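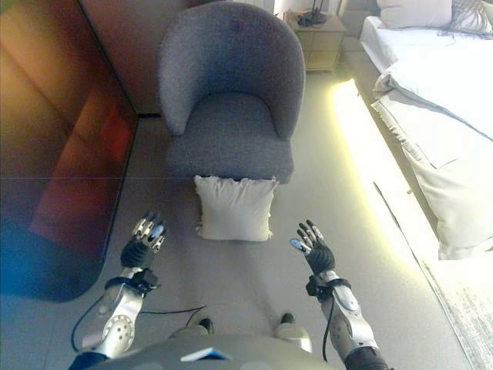 Home Projects Reports Staff Contact
Search this site Enter keywords Go

How Students Use the Common Room in Plostdale Hall
Student project report, Housing and Daily Life module

1. Why we chose this topic
Plostdale Hall has one common room for 32 bedrooms. Several people on our floor said they never sat there, and we wanted to find out why.

2. Method
We gave out a paper survey in October and got 22 back. We also kept a tally sheet at the door for 10 evenings and logged 697 entries. The sheet did not separate residents from guests – we should have added a column for that.

3. Results
Most visits were short. People came in to meet someone or wait for laundry, then left. Noise from the hallway was the most common complaint, followed by poor light for reading. Soft seats were rated higher than the benches near the windows.

Residents who had lived in Etadmont House before moving compared the two rooms. They liked that Etadmont has a door that shuts.

4. Suggestions
Fit a door closer, add two floor lamps, and post quiet hours. We would repeat the survey in spring with a larger group.

This site uses cookies. Accept Manage settings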